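Ask a Diplomacy Nerd > Treaties and Negotiations

Why do peace talks spend weeks on where everybody sits?

Asked by ferrywake, October 6, 2023

I'm helping run a model negotiation for a community college class. The setup is two made-up countries, Boltero and Drekora, fighting over a river and a dam, with Ikden next door offering to host. My co-organizer, Léonie Perrin, wants to give the whole first session to "procedure," meaning the seating, the order of speakers, the name of the meeting and who walks in through which door. We get 12 hours total with these students. I would like them to reach the river at some point.

Do real talks burn this much time on furniture, or is it a thing professors like to tell each other? And if it's real, what's the least we can do and still call it realistic?
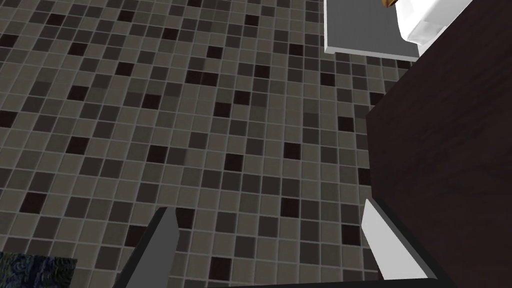

Floor tile, session room.

3 answers

Answer from oldcablehand (accepted)

It's real, and I'm sorry. The Paris talks on Vietnam got stuck for weeks over the shape of the table. People bring that up as proof that diplomats are silly, and diplomats are silly, but the table was the argument. If you sit four parties at four equal sides, you have just agreed there are four parties. One government in that room thought there were two sides, another thought there were four, and whoever ordered the furniture was going to settle it for them. They ended up with a round table and a couple of small rectangular ones for the staff, so each delegation could go home and describe the room differently.

Same with names. "Talks," "consultations," "contacts" and "talks about talks" are not the same thing to a government that swore it would never talk. The word lets a minister do on Monday-morning radio what he couldn't do in parliament. Proximity talks take it a step further: the two sides sit in separate rooms, or separate hotels, and some poor mediator wears out a pair of shoes carrying paper between them.

For your class I'd cut it to one hour and make it cost something. Give Drekora a written instruction that it may not sit at a table where Boltero's flag is on display. Give Boltero an instruction that it may not sit without one. Tell neither about the other. Then have Ikden send out a one-page invitation and stand back.

What you want out of the hour:

A name for the meeting that both capitals can say out loud.
An agenda, with the river somewhere on it. Expect a fight about whether the dam goes before or after the prisoners.
A rule on talking to the press. They will break it by lunch. 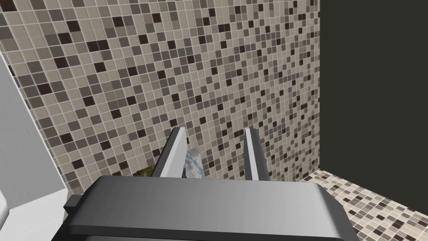
Session room, wall side.

If they're still stuck after the hour, let Ikden impose something and let both sides file a complaint about it. Filing complaints is excellent practice and takes up most of a career.

Don't skip it completely, though. Groups that go directly to the substance tend to split the water down the middle in 40 minutes and ask if they can leave early. I've watched that happen and it teaches them that wars are caused by people not having met.

Answer from Alcides Espinoza

I mostly agree with the above but you're both ignoring the ceasefire. Is there one? If there's shooting going on, nobody in Boltero cares about flags and they care a lot about who has to stop first. Write that into the packet before you do anything with chairs.

When I ran one of these we used the Gosselin packet, which is out of print and was never good. It had 400 pages of background for a two-day exercise, including rainfall tables. The students read the first page and the last page, and I can't say they negotiated any worse for it. Each delegation was also told it had 1,800 displaced people to bring home, and the packet never said whether those were the same people. Two teams spent a whole afternoon on it.

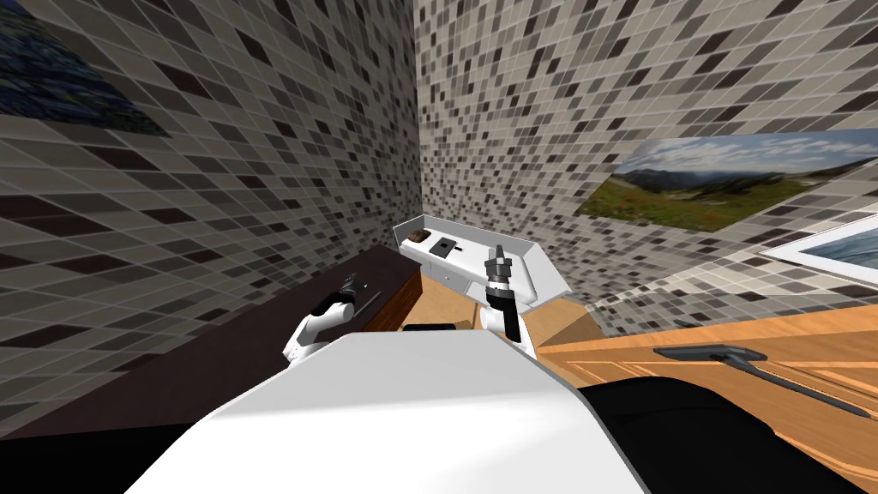
So keep your packet short, and give each delegation one private sheet with three lines on it: what they must get, what they'd like, and what they can never be seen to give up. The third line is where all your drama comes from. Put a hardliner back home, too, who phones in once a session with bad news. I played mine myself and enjoyed it more than I should have.

Also, keep a clock where only the mediator can see it.

Answer from tariffguy_2

just use a round table

Comments on this answer:

oldcablehand: Which delegation gets the seat facing the door?

tariffguy_2: whoever gets there first

ferrywake: Léonie has read this and now wants a second hour for the door. Going with the flag instructions and the three-line sheets, thanks. We're running it in December, and I'll post how far down the agenda the river ended up.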